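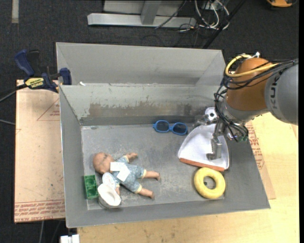
Bin cell, gripper over the white dustpan. Mixed object set, November.

Grasp planner notes, continuing from the Sidis branch.

Picked up where Fadwa left off with the segmentation masks. The dustpan keeps coming back as two objects: the white pan is one mask and the orange-red lip is another. The planner then scores grasps on the lip alone and wants to put a finger where the pan body is. Merging masks that share a long boundary and have the same surface normal (within tolerance) fixes it in replay. I have not tried it on the arm yet.

Ran the merge over the 537 logged frames. Two side effects:

The doll and the white oval piece touching it get joined in a lot of frames. Needs a depth step check before merging.

The yellow ring is fine as a mask, but the grasp sampler still proposes centers in the hole. Same bug as before — it uses the centroid of the convex hull. Changed it to sample on mask pixels only.

Sunglasses: depth drops out on the lenses, so the point cloud is mostly bridge. Left alone for now.

Collision check against the bin walls was using the old Kassab mesh with vertical sides. The real sides slope. Swapped in the new mesh and the planner stopped throwing out good approaches near the back wall. Planning time went up to some 200 ms per candidate set, mostly the wrist cable volume, which I padded too much.

To do:
— depth step check, then rerun replay
— trim the cable padding
— ask Fadwa whether the merge threshold belongs in the config or in the Graltley wrapper
— slow run on the arm with the merge on, dustpan first

Replay logs are under run 837.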